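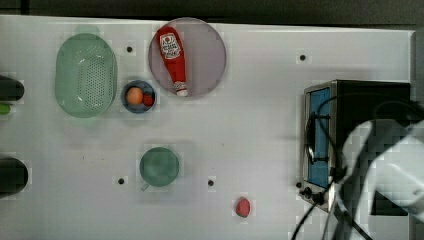 Play kitchen storage, revised

Posted in August by Usman Rizvi

The play food had spread over two drawers and a shelf, so I put a limit on it: 20 pieces, one bin, and a few dishes that stay out on the white table. Everything else went into a box in the closet.

Selection was by use. Plain shapes stay: orange, strawberry, banana. Anything with more than 5 loose parts goes, as the parts end up under the couch. The ketchup bottle is soft and takes up more room than it should, but it gets served with every meal, fruit included.

Dishes are sorted by size. The colander is the largest after the plate and doubles as a carrier at cleanup. The small blue bowl holds an orange and a strawberry with little room to spare – a useful limit, given that a larger bowl was always filled to the top and then tipped out. The purple plate is for whatever is being "cooked" next.

Washing: hard pieces in warm water with dish soap, 10 minutes, then air dry. Fabric pieces get wiped with a damp cloth only. I tried one in the machine and the filling bunched up at one end.

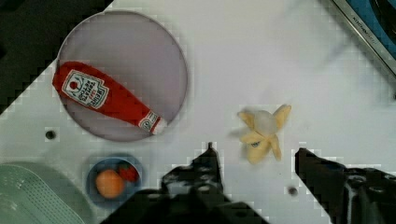
Zeeshan Gilani wrote in to say that a fixed number never held at his place, and that he swaps 2 pieces a week with the closet box instead. I may try it. The bin would stay the same size, and the box would need a label.

Contact | © Usman Rizvi | Back to top

Last updated: August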